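How do you look after a robot arm?

Robots need looking after, a bit like bikes do. A bike has a chain and brakes. A robot arm has joints, and a gripper on the end, which is its hand. The arm we're talking about is called Purba. Works in a kitchen. Not a real kitchen yet -- a pretend one inside a computer. Gets its practice there first.

Why pretend? Well, plates break. If a pretend arm drops 100 plates, no sweeping up! Just press start again.

Setting up comes first. The computer has to know where everything is: the sink, the counter, the bowls. Get the sink wrong by the width of your thumb and the gripper bumps it. Ouch. So people check the measurements, then check them agian.

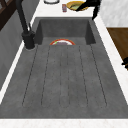 Next, the joints. Each one bends a certain amount and no further, same as your elbow. Try bending your elbow backwards. (Don't really.) Those limits get typed in, one joint at a time, and then the arm moves very slowly to test them. Boring to watch. Very important.

Then the gripper. How hard should it squeeze? Too soft and the bowl slips. Too hard, crunch. The Purba team at Stedstead did 300 test squeezes in May just to get one number right.

A real arm needs more care. Turn it off before anybody touches it -- always. Wipe the dust off. Look for loose screws and worn out cables. Check the finger pads, they go smooth like old trainers and then things slide out. Write down what you fixed so the next person knows.

Try it yourself: pick up a grape with two pencils. How hard did you have too squeeze?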